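Klinhom Station Log

Episode records and shift notes from the hand-tool bench at Nindisgate. Maintained by Nuanchan Phromma. Last revised 28 December 2020.

Summary

The log holds 1,740 episodes of a robot arm with a multi-fingered hand using light household tools on a flat target. 154 of them are marked failed and kept in. Each episode has joint readings, a fixed camera view and one line of operator notes.

What changed at the bench

Before July the testers swung each sample by hand, up to 300 strokes a shift. The arm now does the strokes. Testers set out the target, place the tool, start the run and write the note. Two of them moved to grading full time. Wrist complaints went down, and complaints about waiting for resets went up. Vanderleia Godoy collected both kinds in shift_notes.txt, unedited except for names.

Fields

episode_id: integer
tool: swatter, brush, spatula
target: dot, line, none
outcome: ok, failed, stopped
operator_note: free text, English or Portuguese

Target setup

Lay the patterned cloth over the table, put the cardboard flat on it and check that the black dot is clear. The handle goes in the fingers just below the loop.
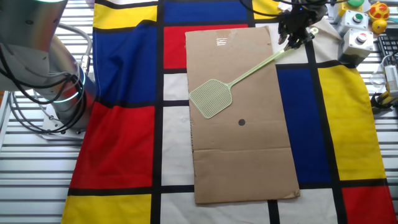 Known problems

The cloth creeps during long runs and some testers straighten it between episodes without noting it. Stroke force is not recorded. Notes from the first 1,000 episodes are shorter because the form had a length limit.

Use

Free for research inside Josten. Ask Nuanchan before sharing shift_notes.txt outside the site.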